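Home | News | Trips | Members | Contact
Print this page | E-mail this page

Lerport paper mill open day, 6 February 2020

Quick notes before I forget it all. Left Vedham in the dark, rain the whole way, parking by the river and a long walk to the gate. Tea in the canteen. Then ear plugs and off we went.

Pulp hall first. Smells like wet cardboard and cabbage, you stop noticing after a bit. Old rags and cotton waste go in one end, gray soup comes out. Our guide shouted most of it and I caught maybe half. The beater is a Botha, rebuilt twice, very loud.
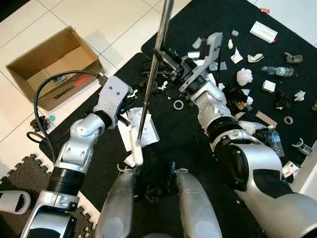 Next the sheet room, the part I came for. They still make some sheets by hand here, for bookbinders mostly. Dip, shake, tip it onto the felt. Looks like nothing. I had a go and mine came out thick at one corner and full of holes. Felts go under the press, then everything up to the loft to dry. The loft was closed for floor repairs, a pity, that was top of my list.

Flundis is their name for the heavy cream stock. Lovely stuff, takes ink without feathering, costs to match. Bought 5 sheets and carried them under my coat.
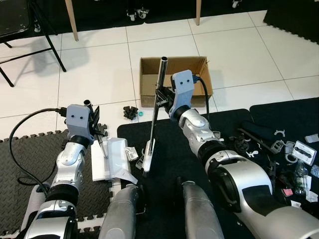 After lunch (soup, good bread) the watermark talk. Wire shapes sewn onto the mold, the pulp lies thinner over the wire, so the light comes through. Makes sense once you see it held up to a window. The mill has 84 old molds in a cupboard and let us handle a few. One had a heron on it with a bent leg, and teh paper from it has the bent leg too.

Shop was tiny and packed. Offcuts by weight, go early. Cash only!! Nearest machine is back over the bridge.

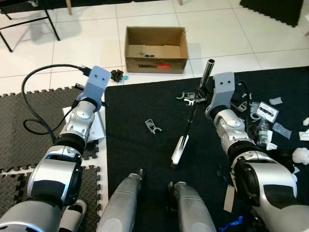 Lesego Chauke writes that the offcuts are fine for endpapers but you need to check the grain before you cut, as the bag she got was mixed and two of her covers warped. She also says the loft should be open agian by October and wants to know who would share a car.

I would. Names to the club desk please. Bring a flat folder, and shoes you dont mind getting splashed.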